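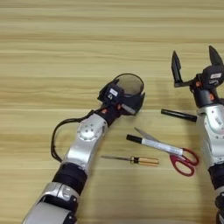
Tools out on the wood, nothing sorted yet.

I do my desk tools at the start of every April, and it takes me 18 minutes if I don't stop to answer email (I always stop to answer email). First, get everything out of the drawer and onto a bare table. Everything! Then test the pens on scrap paper and toss the dead ones.
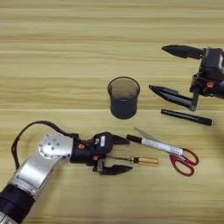
Screwdriver lying flat, easy to grab.

Next, wipe down the handles with a damp cloth and dry them right away. I keep 4 things within reach and the rest goes in the Olow box in the closet, where I forget it for a year.

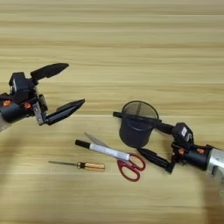

Picking a cup for the keepers is my favorite part. I've tried a Kiss jar, which tipped over constantly, and now I'm all about mesh. A black mesh pen holder like this one suits me fine, and scissors with red handles are hard to lose in it. Blades down, please! Screwdriver goes in next, tip down too, and pens fill whatever room is left.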